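Nistcombe repair room adds a shelf for small furniture

The repair room at Nistcombe Library will take in small household furniture from October, after two years of handling mostly lamps, toys and clothing. Desktop drawer units, spice racks, sewing boxes and footstools can now be left at the front desk between 10 a.m. and closing time.

Sarla Pal, who runs the room, said people had been asking since it opened. "They bring a toaster and then mention the drawer at home that sticks," she said. "We had to say no because there was no place to put it. Now there is a shelf."

The shelf was built over the summer by Ravindra Yadav and can hold around 30 pieces. Anything that needs two people to carry is still too big.

Painted pieces will get their own table. Many of the small drawer units that come to the library's swap days have been repainted at home, often in two colors, and the usual trouble is paint on the runners. Yadav said a light sanding and some candle wax will fix most of them. Where a pull has come off, he will fit a new one from the parts bin if the owner does not have the original.

Owners are asked to empty the drawers first and to write a name and phone number on a piece of tape on the underside. Labels already on the furniture will be left alone unless the owner wants them removed. Pieces should be picked up within 48 hours of the call to say they are ready.

There is no charge for the work. New parts are sold at cost, and a jar on the desk takes donations toward glue, sandpaper and paint. The room received $300 from Utden Hardware in the spring, and most of that went on clamps.

Vandana Khurana will lead an evening class on repainting small drawers, with places for 12 people. Those taking part should bring one piece, already cleaned, and wear old clothes. Paint is provided in a limited range that includes teal, yellow and white. Sign-up sheets are at the front desk.

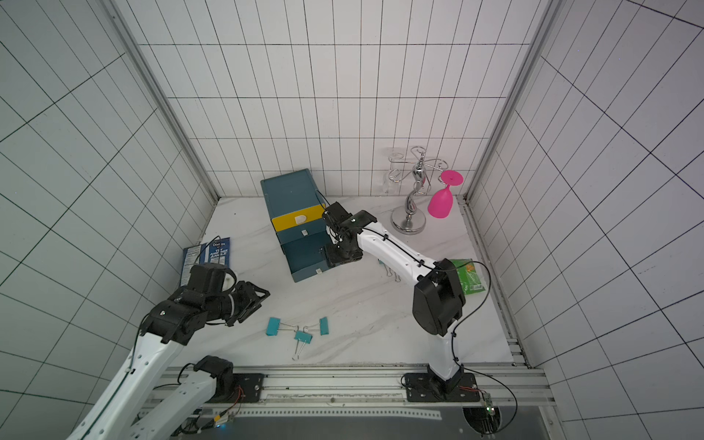
Also at the library

The seed exchange has moved to the hallway beside the children's section. Envelopes should be marked with the plant name and the year the seed was saved. The large-print shelves will be closed for one morning while new lighting is put in.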